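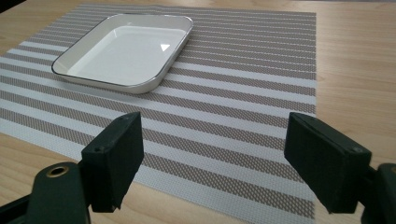
Woven placemat, white and taupe stripes, with a square white dish.

Print | E-mail this message

Re: Shrinkage on the Padstead yarn

Liudmyla Koval wrote:
> Warp was 300 mm off the loom and 294 after washing.
> Is that normal for cotton, or is my sett too open?

Two percent is low for cotton. I get closer to four. Leave the sett alone and add 20 mm to the warp length per mat. The Ritchie chart assumes a 100 percent cotton weft, so ignore it if you are using the Gindum blend. Measure again after the second wash, with the mat flat and no tension on it.

This site uses cookies. Accept | Settings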